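Startseite Listen Archiv Suche Hilfe
Lesezeit: 2 Minuten

Betreff: Re: [zelle-wartung] Greifer an Zelle Trevach, Licht und Nullpunkt

Hallo Damilola, hallo alle,

danke für die ausführliche Nachricht. Ich antworte unten auf die Punkte, zuerst das Zitat:

> Nach dem Tausch der Fingerbacken stimmt der Nullpunkt
> wieder. Die Handkamera findet aber in der Simulation
> die Tischkante nur manchmal. In der echten Zelle habe
> ich das Problem nicht gesehen. Soll ich die Belichtung
> ändern oder zuerst das Modell der Zelle?
> Damilola Obi

Bitte die Belichtung noch nicht ändern. Ich habe gestern die Zelle im Simulator mit leerem Tisch geladen und den Arm in die Warteposition gefahren. Der Kontrast an der hinteren Kante ist nach meiner Meinung gut genug. Schwieriger ist die Rückwand: Dort liegt ein heller Fleck und mitten darin ein weicher, sehr dunkler Schatten. Wenn das Suchfenster zu hoch gesetzt ist, nimmt der Filter vermutlich den Rand vom Schatten und nicht die Kante.
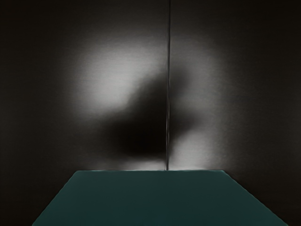 Deshalb schlage ich diese Reihenfolge vor. Zuerst das Suchfenster nach unten schieben, so dass die Wand fast ganz draußen bleibt. Dann die Kantensuche mit 200 Bildern laufen lassen und erst danach mit 300, jedes Mal mit neuer Lichtposition. Die senkrechte Linie an der Wand darf man als zweite Referenz verwenden, aber nur für die Drehung und nicht für die Höhe.

Zum Greifer: Ese Ojo hat die Schrauben der Backen im Mai nachgezogen, der Zähler stand damals bei 2.989 Zyklen. Bitte tragt den neuen Stand in das Wartungsblatt ein, bevor der Nullpunkt gespeichert wird. Bei mir hat das Speichern einmal den alten Wert überschrieben, und ich musste alles wiederholen.

Noch eine Frage an Morenike: Ist in Darkport die Lampe über der Zelle schon mit dem gleichen Winkel eingetragen wie im Plan von Olaniyan? Ich finde in der Datei zwei verschiedene Werte und weiß nicht, welcher gültig ist.

Ich bin heute bis 19 Uhr erreichbar.

Mit freundlichen Grüßen
Nuria Kahsay
Wetix, Instandhaltung

Vorherige Nachricht Nächste Nachricht Nach Thema Nach Autor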